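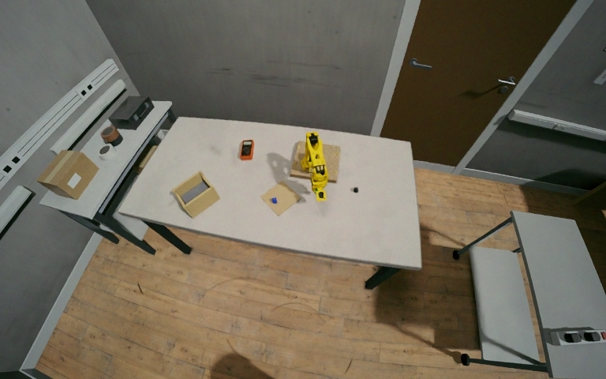

Vovness Bench Arm Kit

A small yellow arm for people who already own too many half-finished projects. It comes as parts, you build it on a table, and it stays on that table because you will not want to give up the spot. The render shows ours mounted on its board with the arm folded, next to the multimeter you will be reaching for more than you expect.

What you get
Printed arm segments in yellow (other colors when Rania Slaoui feels like changing the spool)
Joint motors, 11 cables, one spare
Gripper, assembled
Bag of 62 screws. Count them before you start, then again when you think you're done.

What you need
A square board to mount it on. Particleboard is fine and we use it ourselves.
A multimeter, any kind that beeps
A table that doesn't wobble – the arm will find out if it does
Room in front of the board, as the gripper reaches well past the edge

Build time
Moataz Tahiri did it in one evening at the Marnonau shared workshop. He also wrote the instructions. Plan on two evenings and skip the coffee during step 20, which is the wrist.

Practice model
The download includes the simulated room, with the table, the boxes and the arm already in place. Run your moves there first. Crashing into a cardboard box costs nothing in there, and you can do it 2,000 times before your neighbors complain.

Shipping
Kits go out in January. Returns accepted if the screw bag is still sealed. Questions about wiring go to Ghizlane Kabbaj, questions about the color go to Rania.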